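Where Does Dust Come From, and How Do You Get Rid of It?

Jun 10, 2019

Floors have one job, and that is to lie there. You would think something that never moves could stay clean. Yet sweep a floor in the morning, go away to do something more interesting, and by dinner there it is again: dust, crumbs, and a bit of paper that belongs to no known piece of paper.

Dust is a mixture. Some of it is dirt that rode in on shoes. Some is fluff from clothes, blankets, and the stuffed rabbit you say you've outgrown. Some is tiny flakes of skin, and yes, a few of those are yours. Add pollen from outside and whatever fell off the toast, and you have the gray stuff that gathers in corners.

Doorways get more than their share. Everybody has to walk through them, and every shoe drops a little something on the way. If the floor is tiled, the thin lines between the tiles (they are filled with a paste called grout, a word that sounds like a grumpy fish) often sit a bit lower than the tiles themselves. Dirt rolls in and makes itself at home.

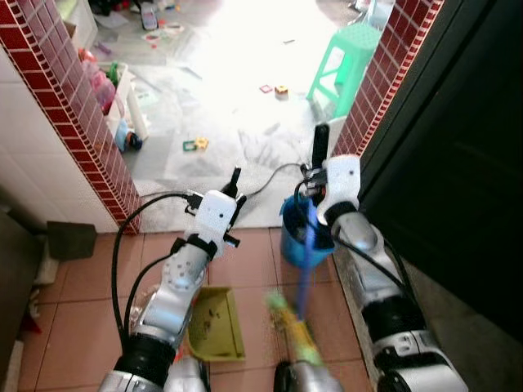
Why does a broom have so many bristles?

Each bristle can only push a few crumbs at a time, so a broom needs a whole crowd of them working side by side. The bristles also bend, and their tips can reach down into low spots that a flat board would slide right over.

The broom's partner is the dustpan. It has a flat front edge that sits against the floor, and a scoop behind it to hold what you've caught. Anyone who has used one knows about the Line. You sweep the pile into the pan, lift the pan, and there on the floor is a thin, straight line of dust. Move the pan back a little and sweep again. Now there is a thinner line. Scientists could probably study this for years. Most people sweep it sideways and look at the ceiling.

Sweeping works best if you start at the far side of the room and head for the door. Use short strokes and keep the bristles close to the floor. Big, heroic strokes send the dust up into the air, where it floats around and comes down later, often on the piano.

Before any of that, though, somebody has to pick up the toys. A broom can't tell a crumb from a small plastic tiger, and it will treat them both the same. Toys go back where they live. Scraps go in a bag. Once the toys are gone, you may be surprised to find out what color the floor is.
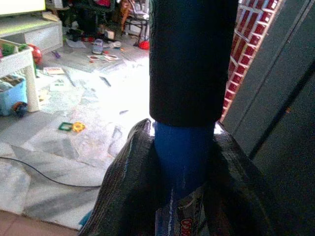

Words by the Garniron Page for Young Readers

Bags have been helping people tidy up for a very long time, and a woven one is a clever thing. It is made of strips that go over and under each other, like the paper place mats you may have made at school. Each strip is thin, but together they share the load. When the bag is empty it folds down to almost nothing, and then it hides in a drawer with 434 other bags.

Hard floors and carpets need different treatment. On stone or tile, dust has very little to hang on to, so a broom can herd it along. Carpet is more like a forest. Crumbs fall between the fibers and stay there, and that is a job for a vacuum cleaner.

Try this at home: sweep one patch of floor and leave it alone for two days. Then wipe it with a damp white cloth and look at the cloth. If you do it again in July with the windows open, you can compare the two cloths and see which one alarms your family more.

2 shares | 2 comments

© Garniron. Contact us | Back to top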